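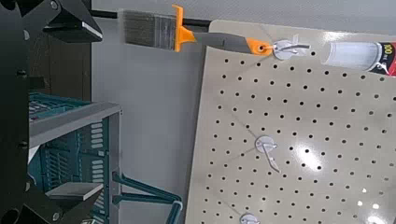
How much weight can one basket of the Hollis rack hold?
Each basket is made for 3 kg when the load is spread over the whole bottom. For heavy things like potatoes or bottles of detergent, please use the lowest level.

Hollis storage rack by Pornance
Plastic rack with open baskets for kitchen, bathroom, pantry or children's room
Item code: Hollis 302

The Hollis is our most ordered rack for small homes. It stands on the floor, needs no drilling and can be put together by one person without tools. The baskets are open at the front, so you can take out an onion or a towel without moving everything which is on top of it. Air goes through the slots in the walls, and this is good for vegetables and also for cleaning cloths that are put away a little damp.

We sell the Hollis in two sizes. Model 302 has three levels and is meant for the space beside a washing machine or under a low window. Model 502 has five levels and we recommend it only for a place against a wall. The baskets are the same in both models, so if you buy the small one first you can add levels later with the extension set.

What you receive
Baskets, according to the model
Side posts and top rails
Four feet with rubber pads
One bag of clips (two are spare)
Assembly sheet
Wall strap, only with model 502

Material and care
All the parts are polypropylene, except the rubber pads and the wall strap. Wash the baskets by hand with warm water and normal dish soap. Do not put them in the dishwasher, the long walls can bend in the drying program and after this the clips do not close well. Stains from carrots or beets come off more easily if you rub them first with a little cooking oil. Please do not use scouring powder. It leaves the surface dull and dust stays on it.

The rack can be used in a bathroom. It can also stand on a covered balcony, but not in direct sun for a whole summer — the color becomes paler and the plastic gets hard.

Assembly
Push the feet into the lower posts until you hear a click. Hang the first basket by its hooks and press both back corners down together. If one corner goes in first, take the basket out and start again; do not hit it with a hammer. Continue upward level by level. The top rails come last and they keep the posts straight. Please do not leave them out, even if the rack seems to stand well without them.

For model 502, fix the wall strap before you load the baskets. The screw and plug in the bag are for brick and concrete. For plasterboard you need a different plug, which you can buy in any hardware store.

To take the rack apart, squeeze the clip from the inside with your thumb and lift. In a cold room the clips are stiff, so let the parts stand in a heated room for an hour.

Which product fits with it
The Castari divider goes into every Hollis basket and makes two equal parts. Many customers use it for keeping garlic apart from lemons, or for socks. The Castari lid fits only on the top basket. It is a cover against dust, so please do not place a microwave or a plant pot on it.
Wheels are sold as a set of four, two of them with a brake. They replace the feet. We do not recommend wheels for model 502.

The older Billmont rack looks similar, but its hooks are wider and its baskets do not hang in the Hollis posts. We still have spare clips for the Billmont, you can write to us and we will send you the price.

Delivery and returns
The rack is sent flat in one carton. Orders paid before noon on a working day leave our warehouse the same day. Extension sets are sent from a second warehouse and can arrive separately.

You can return the rack within 14 days after you receive it. It may have been assembled, but it should be clean and dry, and all the clips should be in the bag. If a part is broken at arrival, please do not send back the whole rack. Write to us with the order number and the letter which is printed on the inside of the part, and we will send only this part, free of charge.

Notice about the clips
Racks delivered before January came with the old clips, which are a little shorter. Old and new clips can be used in the same rack, but not on the same basket.

Page updated February 17, 2020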